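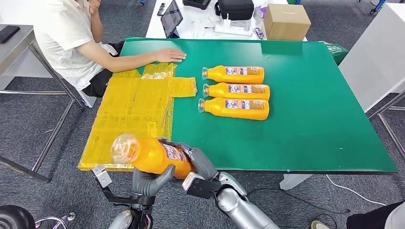
## Radiator under window: cold room, hot pipe, valve fully open

Asked by Eleri Kneath, January 2004

Two-pipe hot water system, steel panel radiators, house built in stages. The radiator in the back bedroom gets warm along the top third and stays cool below. The supply pipe is too hot to hold. The return pipe is barely lukewarm. All other radiators on that floor heat evenly.

What I have done so far:

- Bled the radiator. A little air came out the first time, then a steady run of water. No air on the second and third attempts.
- Opened the thermostatic valve to its highest setting, then took the head off entirely. The pin moves freely and springs back.
- Checked boiler pressure, which is normal and has not dropped since November.
- Turned the circulator up one speed. No change in the bedroom, more noise everywhere else.

The radiator is a Vitberg double panel, 42 inches long. The previous owner left no paperwork. I would like to know whether this is sludge, a balancing problem or a bad valve before I drain anything. I can do basic plumbing but would prefer not to take the radiator off the wall in the middle of winter.

---

### Answer 1 — Dagim Tilahun

Sludge. Had the same thing. Flush it.

> **Eleri Kneath:** The cold area runs the full width of the bottom, if that makes a difference. I had read that sludge is usually coldest in the middle.

> **Dagim Tilahun:** Mine was cold in the middle. Flush it anyway.

---

### Answer 2 — Hjørdis Hägglund (accepted)

A hot top and a cool bottom across the full width usually means low flow. The water enters, gives up its heat near the top of the panel and leaves cold. Sludge is possible, but it tends to settle bottom center, and the bottom corners stay warmer than the middle. Your description fits a restriction on the return side better.

Start with the lockshield. It is the valve at the other end of the radiator from the thermostatic one, normally under a plain push-on cap. Previous owners often close these down to quiet a noisy radiator or to push heat somewhere else.

1. Put the circulator back to its original speed.
2. Let the system cool.
3. Pull the cap off the lockshield. Turn the spindle clockwise until it stops, counting the turns, and write the number down. This is your starting position if you need to return to it.
4. Open it one full turn from closed.
5. Put the thermostatic head back on, or leave it off for the test, but do not change it halfway through.
6. Run the heat for an hour and measure supply and return with a pipe thermometer.
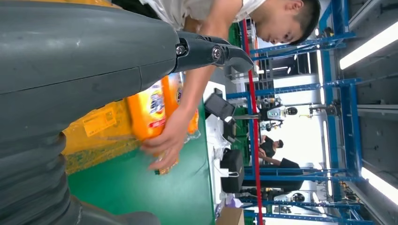 If the drop across the radiator is more than 20 °F, open the lockshield another quarter turn and wait again. Give each change time to settle — fifteen minutes is the minimum on a double panel, and longer is better. A strip of black electrical tape on bare pipe gives a more reliable reading if you are using an infrared thermometer, as shiny copper reads low.

If the spindle turns without any effect on the return temperature, the valve disc may have come loose from the stem. I have seen this on older Botcombe lockshields. The spindle feels normal and the valve stays shut. In that case the valve body has to be replaced, and that does mean a partial drain.

Only after that would I consider a flush. You can isolate the one radiator at both valves and do it outside with a hose, so the rest of the system stays full. Remember to top up the inhibitor afterward.

> **Eleri Kneath:** The lockshield was less than a quarter turn open. At one full turn the return came up within the hour. With the room at 69 the supply is now 11 degrees above the return. The bottom of the panel is warm from end to end. Circulator is back on its old speed.

> **Hjørdis Hägglund:** Eleven is a little tight. Close it an eighth of a turn if any of the other rooms have gone cooler. Otherwise leave it.

---

### Answer 3 — Ok-hee So

Agree with the above. One addition: check that the supply is connected to the thermostatic valve end. Many older heads are directional and will hammer or throttle badly if the flow is reversed. There is normally an arrow on the body. If it points both ways, the valve can be mounted on either end.

Also look at the pipe run. In houses built in stages the last radiator is sometimes teed off a half-inch branch that already feeds 5 others. No amount of valve adjustment will fix that completely.

> **Eun-ji Hyun:** Does the 20 °F figure apply to a condensing boiler? Ours is an Omorero and the installer set everything for a wider drop.

> **Ok-hee So:** Use the installer's number. A wider drop is normal there, as the boiler needs cool return water to condense.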